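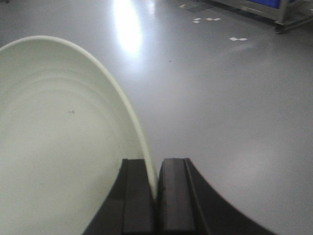 Brastell Picnic Set, Six Months On

We use cookies to remember your preferences. Accept / Manage

Kazimiera Olszewski, Jun 15, 2018

My sister-in-law gave me the Brastell set in December, a fine month for receiving picnic gear. It has since been to the lake four times and to one funeral lunch, where it did well.

The bag is the star. It zips all the way round, stands up by itself and has a pocket for the corkscrew I always forget. The shoulder strap is another matter. Fully loaded, mine slid off at every step, and I got to the lake walking like a crab.
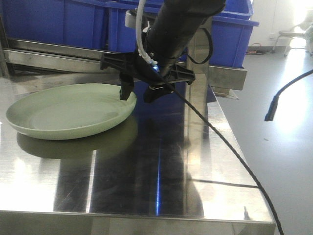 Plates and cups

Plastic, light, fine. Potato salad stays where you put it. The cups are too narrow for my hand and a sponge at the same time, so they get a rinse and a stern look.

I can't say the same for the forks. They bend on anything firmer than cake, 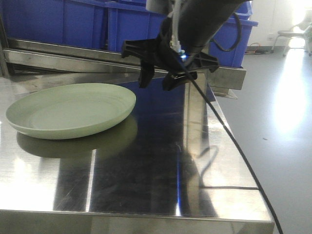
and Oliwia Wieczorek, who brought cold chicken, ended up using her fingers and then my napkin. The knives are worse. I now pack two from the kitchen drawer.

The cooler pouch kept butter solid until lunch and soft cheese until a bit before that. Homlow makes a thicker one,

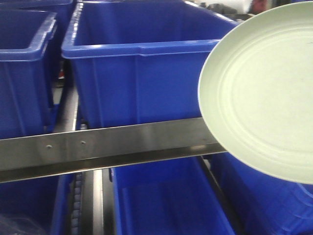

but it costs more than the lunch would. I'd buy the Brastell again for the bag, on sale, and give the forks to somebody with a sandbox.

Recent reviews
Jutum folding chair
Witkowska bread knife
Homlow thermos, large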